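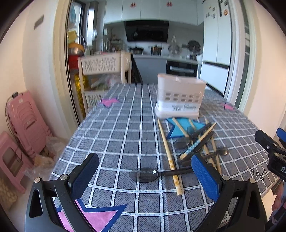
Figure 7.1 Chopsticks, spoons and star-shaped placemats on a gridded tablecloth. Keep a thumb on this page; we come back to it in Sections 7.2 and 7.4.

Chapter 7
The Table Before the Meal

What this chapter covers
Why utensils are stored where they are and not where they should be. The difference between personal and shared implements. How a placemat does the work of a fence. Reading a household from its table, and the several ways of getting that wrong.

Before you begin
You will need your storage map from Chapter 6 and access to a table at which people eat. A desk at which you eat over the keyboard does not qualify, though it may be all you have, in which case borrow a relative.

7.1 An unglamorous object of study

Design students arrive in this subject wanting to talk about chairs. There is a great deal to say about chairs, most of it has been said, and the people who said it were photographed in front of large windows. Very few arrive wanting to talk about the ten minutes in which somebody gets the spoons out.

Those ten minutes are the subject of this chapter. They happen in nearly every home, once or several times a day, and they are organised by rules that the people following them would deny having. Ask a parent how the table is set and you will be told "we just put things out." Then watch what happens when a visitor puts the things out. The visitor will be thanked, warmly, and every second item will be moved four centimetres to the left when they sit down.

The term we use for this period is the interval of laying. It was proposed by Ynyr Rowlands in the Prydderch household study, and it has survived mainly because the alternatives were worse (an early draft had "pre-prandial deployment"). Rowlands defined it as beginning when the first implement leaves storage and ending when the first person eats. Both ends leak. Children eat early. In some homes the soy sauce never goes back in the cupboard, so that, strictly speaking, the interval has been running since the family moved in.

The Prydderch study logged 391 intervals across a mixture of flats, townhouses and one houseboat. Its findings are summarised in Section 7.5. For now you need only one of them: the tables people described in interviews and the tables they laid bore a family resemblance, in the sense that cousins do.

7.2 Storage that comes to the table

In Chapter 6 we treated storage as a place you go. You walk to the drawer, you open it, you discover that it is the other drawer. A good deal of tableware refuses this arrangement and lives on or beside the table itself.

The white plastic chopstick holder in Figure 7.1 is a sound example of the type. It has rows of rectangular vent holes, and it stands on the tablecloth within reach of anyone eating. Consider what those two facts imply together. Vents let air move around whatever is inside, which matters when cutlery goes back a little damp, as it does in any home where the tea towel is already in use for something else. A position on the table removes the walk. Together they allow a very short loop: wash, shake, drop in the box, eat, repeat. There is no drawer in that loop at all.

We call this a forward store. The matching term, rear store, covers drawers, cupboards and the box on top of the fridge that holds the good set. Between them sits the intermediate store, usually a rack, trolley or shelf close to the table without being on it. The white rack with perforated baskets at the left of the figure occupies this position, and it holds bags and packaged items. Intermediate stores are where classification goes to have a lie-down. They are set up with a purpose, and within a season they contain whatever was in somebody's hand when that somebody walked past.

Do not sneer at this. Students tend to mark the intermediate store as a failure and propose a cabinet. Bastien Vidal, who spent the better part of a career designing such cabinets for Anberg, wrote afterwards that his clients filled them, closed the doors, and then put a rack beside them. The rack is doing a job. It takes things whose next use is near but unscheduled: the half packet, the bag that will be wanted on the way out. A cabinet door is a small tax, and people will go to some lengths to avoid paying it.

Stacking stools, a frequent companion of the family table, behave in much the same way and are best thought of as a forward store for guests. A stack by the wall takes up the floor space of a single stool and can be turned into seating by anyone old enough to be told to. Look along the wall in the figure for a pink one.

7.3 Mine, yours and the big spoon

Table implements divide into the personal and the shared. The division sounds too obvious to print until you try to apply it.

A personal implement goes to one mouth for the length of a meal. A shared implement goes to the dish and comes away again, and no mouth should be involved (see Exercise 4). In much Western service the two are told apart by size. A serving spoon is a spoon that has been allowed to grow. In a meal eaten with chopsticks the personal implement is a pair of sticks, and a spoon on the same table could be for soup, for serving, or for whichever child has lost patience.

Chopsticks bring their own complication, that of pairing. A fork is complete. A chopstick is half of something, and the other half is in the wash. Households answer this in one of two ways. The first is uniformity: buy a bundle of identical sticks and any two will do. The second is marking: each pair carries a band, a colour or a pattern at one end, and must be matched before use. Marked pairs are slower to lay and much better at belonging to people. A child who has been told that the blue ones are hers will detect a substitution from the far side of the house.

The wooden chopsticks in the figure include a pair with small yellow patterned ends and another with a blue-and-white patterned section. We can say from this that the pairs may be told apart. We cannot say that each has an owner. That is the sort of inference this book asks you to write down in pencil.

Manufacturers have noticed the value of marking. Tavwood's catalogue for canteens offers one pattern in bundles; its catalogue for homes offers dozens, in twos. The sticks underneath are the same.

7.4 The placemat as territory

A tablecloth belongs to the table. A placemat belongs to a person, or at least to a position, and its principal work is to announce where one diner stops and the next begins. Protection of the surface is the reason usually given. It would be a stronger reason if people did not put placemats on top of tablecloths, as they cheerfully do, and as has been done in Figure 7.1.

The cloth in that figure carries a white grid on grey. A grid is neutral. It offers any number of positions and recommends none of them. The placemats laid over it are stars, in pink and in blue, and a star recommends itself rather strongly. It has points, and the points trespass. Rectangular mats can be pushed edge to edge along a crowded table; stars cannot, and a family that owns them has accepted a certain amount of wasted cloth in exchange for stars. We regard this as a reasonable bargain. You will meet lecturers who don't.

Note too that a mat can be overrun. During the interval of laying, implements are commonly put down in a heap and distributed afterwards, and the heap pays no attention to territory. Rowlands called this the scatter phase. In the figure, chopsticks lie across one of the blue mats at a diagonal, with spoons among them. A diagram in a hospitality manual would show you the same implements parallel and a thumb's width from the table's edge. Both are tables. The manual's has merely been told that company is coming.

Scatter is also where a household's teaching gets done. Sorting a heap into places is the first table job given to small children in a great many homes, ahead of carrying and well ahead of pouring. The Skimach kindergarten handbook puts it at the age of three and allots it five minutes. The handbook's optimism on the second point has been remarked upon.

7.5 How to look at a table

The method for the rest of this chapter has three passes. Do them in order and resist the urge to tidy.

First pass: stores. Mark every forward, intermediate and rear store on your plan. Include the windowsill. People always leave out the windowsill.

Second pass: implements. Sort what you see into personal, shared and undecided. If your undecided column is blank, you have been guessing.

Third pass: territory. Draw the positions as the mats, cloths and chairs imply them, then draw them again once people have sat down. Keep both drawings. The gap between them is most of your assignment.

Exercises

1. Observe one interval of laying in your own household without helping. Record its length and the point at which someone commented on your not helping.

2. Find a forward store and ask three members of the household why it is there. Set out their answers side by side. Do not attempt to reconcile them.

3. Using Figure 7.1, list two statements the photograph supports about how implements are stored and two it merely tempts you to make.

4. Under what circumstances does a shared implement become a personal one? Draw on a real case, and change the names.

5. Redesign the star placemat so that six fit along a standard table. Explain to a five-year-old what you have done to the star, and note the response.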